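We use cookies to remember your preferences and see which pages people read. Accept all | Manage settings

Part-time bread baker wanted for the Morkumell bakehouse

Last updated: Feb 12, 2021
4 minute read

Hi! I'm the person who runs the bakehouse in Morkumell, the one across from the old Humphreys feed store, and I need a second pair of hands. Preferably hands that are awake at four in the morning. If that already has you backing away slowly, no hard feelings, come by for a roll sometime at a civilized hour.

Still reading? Great. I've been baking on my own for most of the winter and I can keep up, just barely, but in April the Mondby farmers market opens again and we've promised them bread for every market morning through the fall. On a market day that means 223 loaves out of one deck oven, plus whatever goes in the shop window. I did it alone once last season and I was asleep in my soup by dinner.

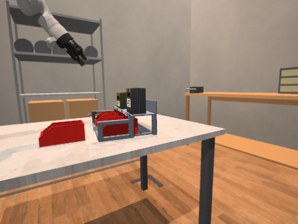

The job is mostly bread, and mostly sourdough. You'd be mixing, dividing, shaping, loading the oven, and then doing a whole lot of sweeping (flour gets everywhere, you'll find it in your car). We make a plain country loaf, a seeded rye, a soft sandwich bread that the kids in town live on, and a potato bread that I'm a little bit vain about. You'd also be in charge of putting things back where they belong, and I'm fussy about that. I like my round pans stored on edge in a row, the way those dark gray discs are standing on the middle shelf in the picture, so you can grab one without lifting a whole stack. Sheet trays go flat, bannetons go upside down, and the good bench knife goes back on its hook or I will come looking for you.

You don't need a culinary degree. I don't have one! I learned from my aunt and from burning things. What I'd love is somebody who has baked bread at home enough times to know what a dough feels like when it's ready, or who has worked in any kind of kitchen and can move around another person without getting elbowed. If you've never shaped a loaf but you've got a good work ethic and you ask questions, write to me anyway. I can teach shaping in a few weeks. Showing up on time is harder to teach.

You do need to be able to lift a 50 pound bag of flour and carry it in from the back door. There's a cart, but the cart has one bad wheel and an attitude.

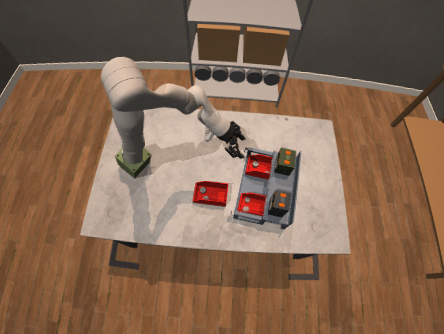 Hours are four to ten in the morning, four mornings a week to begin with, and five once the market gets going. I know that's early. On the plus side you're done before most people have had their second coffee, and in summer you can be at the lake by eleven. We close for a week after the market season ends and you get paid for it.

Pay depends on experience and we'll talk about it in person. I'd rather have that conversation face to face than stick a range on here that scares off the wrong people. You also get all the bread you can eat, a decent apron, and shoes paid for once you've been here two months (please get real ones, my knees are begging you on behalf of your knees).

A bit about the place. The bakehouse is small. It's one room with the oven at one end and the shop counter at the other, and we listen to the radio until we open. You choose the station on your second week, not the first. Our flour comes from the Netia mill, and every so often a batch behaves completely differently from the one before, so you'll get used to adjusting the water by feel. I keep a notebook of every single bake. It's sticky and half of it is in pencil, but it's the most useful thing in the building and you'll be writing in it too.

To apply, drop a note through the door at 62 Mill Road or leave a message on the shop phone, extension 1632. Tell me a little about yourself, what you've baked or cooked, and which mornings you could do. No fancy cover letter please. If it sounds like a fit I'll ask you in for a trial morning, which is paid, and you'll go home with a loaf you shaped yourself.

I'd like to have somebody started a few weeks before the market opens, so don't sit on it too long. And if it isn't for you but you have a cousin who's always up before the birds, send them my way!

Get our bread schedule by email. Enter your address to subscribe. Unsubscribe any time.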